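Section 5: Setting up a connection pool in Ciltum

Read this section before you touch the admin console. The quick-start wizard will offer to do all of it for you in one click, and I'd decline. The wizard picks values that look fine on a laptop and fall over the first time real users turn up. This guide covers Ciltum Server with the Tellex database driver. If you're using another driver, the steps are the same but the property names won't be.

Before you start

You will need an admin login, the Tellex driver file, and the host name, port and password for your database. The release notes claim the driver is bundled. It is, but the bundled copy is usually older than the one on the download page, so get your own.

5.1 Installing the driver

1. Stop the server domain. The console says you can add a driver while the domain is running. Some people have had luck with that. I haven't.

2. Copy the driver file into the domain's lib folder. Don't put it in the server-wide lib folder, whatever the old forum posts tell you, or every domain on the machine will pick it up.

3. Delete or move the bundled driver. If both are present, the server loads whichever it finds first and doesn't log which one that was.

4. Start the domain and open the server log. Look for the line naming the Tellex driver and its version. If the line is missing, go back to step 2.
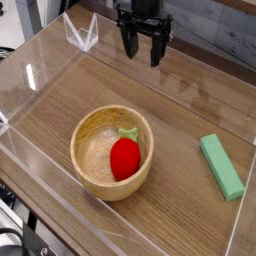

Figure 5-1. Gripper over the tabletop, fingers apart.

5.2 Creating the pool

1. In the console, open Resources, then Pools, then New.

2. Give the pool a name in lower case with no spaces. The form accepts spaces and capitals quite happily. The command-line tool doesn't, and you'll find that out when you try to script a restart.

3. Set the resource type to Data Source. The XA option is described in the console as "recommended". Recommended for whom is never explained. Leave it alone unless one transaction really has to span two databases.

4. Set the minimum pool size to 5 and the maximum to 23. These are starting points. The vendor's tuning sheet suggests far bigger numbers and shows no measurements to back them up.

5. Enter the host, the password and the port. Our test database listens on 914; yours will almost certainly be different, so check with whoever looks after it.

6. Save, then press Ping.

Caution: A successful Ping shows that the server opened one connection with the details you typed. It doesn't test the maximum size, the timeouts or the permissions on your tables. Please don't sign off a deployment on the strength of a green tick.

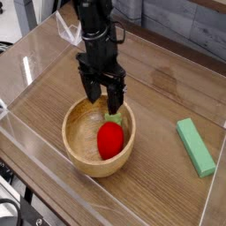

Can I change the maximum pool size without restarting the domain?
The new value is saved straight away, but connections already open keep the old settings until they are closed. Flush the pool from the console afterwards, at a quiet time of day.

5.3 Connection validation

Validation is off by default, for speed, according to the documentation. The saving is small on any network I've worked on, and the price is a pool full of dead connections after every firewall timeout.

1. Open the pool and choose the Advanced tab.

2. Tick Validation Required.

3. Set the method to Table and enter the name of a small table that your application can read. The "auto-commit" method is the default, and some drivers cache the answer without going near the database at all.

4. Set Validate At Most Once to 2 seconds.
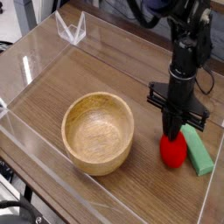
5. Leave Fail All Connections unticked. It closes the whole pool when a single connection fails its check, and on a busy server that can turn a hiccup into an outage.

Note: The Chala monitoring plug-in shows a graph labelled "pool health". Fuad Hailu went through its source for us and found that it plots free connections and nothing else. A pool that is idle because the application has crashed will score very well. Use the server's own counters for wait time and failed validations.

5.4 Linking the pool to your application

1. Under Resources, create a named resource that starts with jdbc/ and points to the pool.

2. Use the same name in your application's deployment file. Spelling and case both matter.

3. Redeploy. If the log reports a lookup failure, compare the two names character by character before you change anything else.

If you manage settings through Flilten, export the pool again once it's working. Earlier exports won't include the validation settings, and importing one will switch them off without a warning.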